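Chapter 5
Covered Work Boards

5.1 Purpose of the board

Small parts handled on a bare tabletop slide, ring, and pick up scratches. A covered board placed on the table corrects most of this. It gives the part a surface with some grip, marks the limits of the working area, and can be lifted away with the table left as it was. This chapter treats the square board with a fabric top, its placement, and its care. Hard trays and rubber mats are covered in Chapter 11. 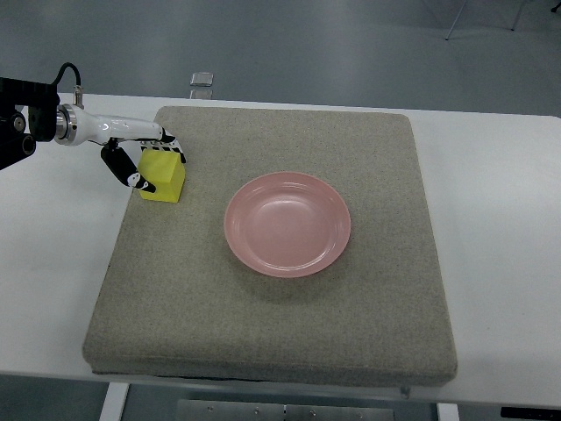

Two properties of the covering matter most: friction and pile. Friction must hold a light block in place under a small sideways push. Pile must be short enough that the block stands level. The two are in conflict, as a deeper pile usually grips better and supports worse. The Leclerc method, used in the exercises at the end of this chapter, compares coverings by tilting the board until a test block begins to slide. The angle is read to the nearest degree. In the worked problem the block slides at 37 degrees.

5.2 Placement on the table

Set the board flat, with one side parallel to the near edge of the table. Leave clear table to the left and right so that parts can be staged off the board. A pale tabletop makes the outline of a gray board easy to find, and a speckled fabric hides lint better than a plain one.

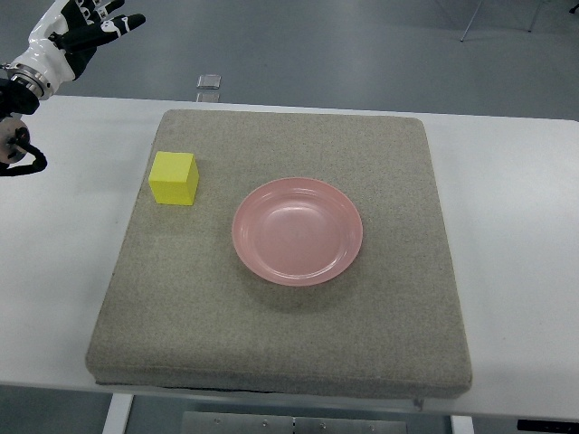 Figure 5.2 Fabric-covered board on a white table, with bare table surface to either side.

The edge of the board deserves attention. Thickness raises the work above the table, and a part pushed over the rim will drop. Keep parts at least one block width from the rim. Rounded edges reduce wear on the covering, which on a sharp corner thins early.

5.3 Terms used in this chapter

Rim: the outer border of the top surface, including the curve down to the side.
Staging area: the part of the table not covered by the board.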